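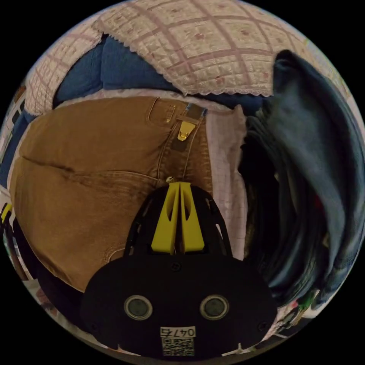
05/02/2022

Canvas work pants, folding and sorting, bench 2.

Went back to the brown duck pants today. They are the hardest thing in the Ziltus pile to get flat. The cloth is stiff enough to hold whatever crease it came in with, and the topstitched seams stack up at the crotch and make a lump that the second fold never covers.

What worked best: close the button first, lay the pants front up, pull both legs straight from the hem, then fold left leg over right. Smooth from the waist down. Going from the hem up just pushes the slack into the pockets.

Pockets need checking before anything else. Found a washer and 2 pencil stubs. Note for whoever does the next lot: hardware goes to the inside of the fold or it scratches the shelf.

Weighed one pair at almost 600 g on the small scale, which seems low for this cloth. Scale may need zeroing. Will repeat on the Grarnum scale.

Shelf is 30 cm deep. Folded in thirds the pants fit with the waistband facing out. Folded in half they hang over the front and the pile slides after seven pairs.

Still to do: the lined pairs, the bib overalls, new size tags for the Fundirau bin. Out of the wide tape again.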